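The Long Life of the Takeout Cup

Cups, lids, straws - the stuff at the bottom of every office trash can. We spent a month with it

By the Resden food and drink desk
22 Jun 2021

The coffee came back in April. At least in Resden it did. Shutters up along the canal, chairs still stacked inside, a hatch cut into half the front doors. And out of every hatch, the same thing. Paper cup, plastic lid, straw if you wanted one. Nobody was pouring into china yet.

I kept mine. All of them. Lined them up on the windowsill at work until somebody complained about the smell of old milk, then rinsed them and lined them up again. By the end of the month I had strong feelings about rims.

Start with the paper. A cup looks like one piece and it isn't. A side wall, rolled and sealed down a seam. A disk for the bottom, pushed up inside and crimped. The rim is the hard part, the woman at the Sang counter told me while she hunted for change. A good rim is rolled tight and round. A bad one is flat on the seam, and thats where your lid lets go. Turn the seam away from the sip hole. Best advice I got all month and it cost me the price of a flat white.

Sang is a two-person shop, one machine, no seats. They order sleeves of cups by the box, 500 to a box, from a supplier called Teketti on the east side of town. I rang Teketti. They rang back, which was nice of them. Their smallest warehouse order is 2000 cups. Lids ship seperately and always have, and everybody runs out of one before the other. There is a drawer at Sang full of lids that fit nothing. Wrong size, wrong brand, a gift from a cafe that closed. They won't throw them out.

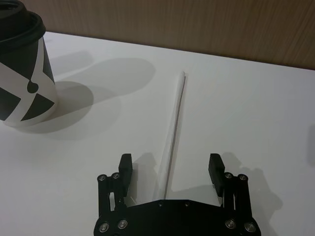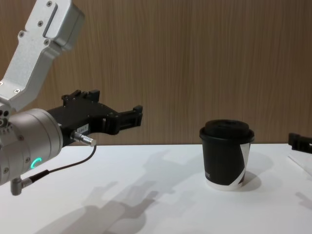 Straws are the real fight. Say the word at a counter and watch the line pick sides. For a while the plastic ones went under the register, ask only. Then the paper ones arrived, went soft halfway down a milkshake, and got blamed for everything. A plain white straw next to a paper cup with a black lid looks like nothing much on a white tabletop, but it's two separate orders, two shelves and at least one argument with a customer. Sang tried reed straws. Pretty, rough on the lip. Then thick paper ones, better, pricey. Now a jar of each, and a hand-lettered card that says choose.

Does anyone need a straw in a hot drink? No. People ask anyway. Dentist told them to, or they drive, or they just like it. I watched a man stir with one for a full five minutes outside the hatch and never drink from it. Fine. It's his coffee.

Lids, then. My favorite part, sorry. The domed ones hold foam. The flat ones stack better and slosh more. Black shows no lipstick and no drips, so cafes love it, but a Teketti sales rep told me the black ones are a pain at the sorting plant. White shows everything. The raised rim is there for your lip and for the snap, and you want to hear the snap. Press all the way round with the heel of the hand, not one thumb in the middle. One thumb in the middle is how I ruined a shirt on the number 10 tram.

Curkska, across the bridge, did something different. Deposit cups. Hard plastic, gray, ugly as a bucket, bring it back and get your coin. They bought 810 of them before the winter. How many are left is a sore point. Students use them for toothbrushes. One is holding a door open at the library, I've seen it. The owners still say they'd do it again, only with a bigger deposit and a lid that doesn't vanish in the dishwasher.

And at home? A short list from a month of living with these things.

Rinse the paper cup straight away if you mean to reuse it. Second drink is okay. Third, the bottom gives up.

Poke holes in the base with a fork, fill with compost, start your tomatoes. Mine are up. Leggy but up.

Keep lids with cups. Same shelf, same box. Sounds obvious till you open my cupboard.

Straws stand up in a tall jar, away from the stove. Paper ones drink steam and go limp before you ever use them.

For a party, write names on the cups before you pour. The pen won't take on a wet wall.

I went back to Sang last week to ask about proper mugs. They have six, on a high shelf, all chipped, waiting on a second sink. The plumber has been booked twice. In the meantime the box by the door is new, the sleeves are still in plastic, and the reed straws are down to the last handful - get there early if you want one.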